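Electrics sorting morning fills every bench at Godthorpe

6 April 2025

What a turnout! The first parts-sorting morning at the Kvam workshop in Godthorpe brought in over 22 boxes of electrical odds and ends, and by lunchtime the shelves along the back wall had never looked better.

The idea came from the Siltis repair club, whose members were fed up with digging through biscuit tins every time a lamp or an old radio needed a new bit. People were asked to turn out their sheds and drawers and bring whatever they found, and they really did. There were switches, fuses, plug tops, reels of flex and one very handsome doorbell, still in its packet.

Brown paper went down on the tables first, which makes small pieces much easier to spot, and then it was simply a matter of putting like with like. Anything cracked or scorched went straight into the recycling. The rest will be checked before it goes on the shelves, and the club hopes to have 17 drawers labelled and ready for use by May.

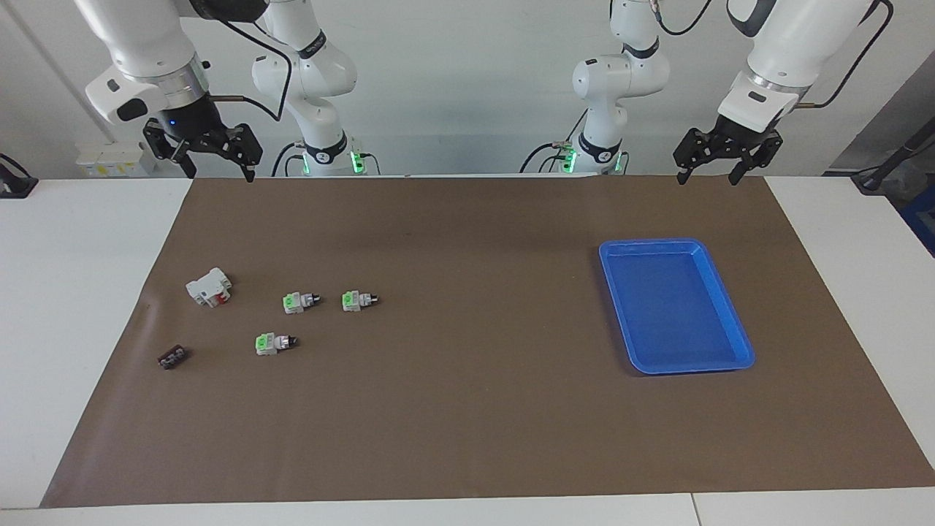 Small electrical parts on brown paper, with a blue tray alongside.

Woveck Hardware has kindly offered more trays, and a second morning is already being planned. Doors will open at 11 and there will be tea. Batteries and light bulbs can't be taken, but nearly everything else with a wire or a terminal is welcome, so get rummaging!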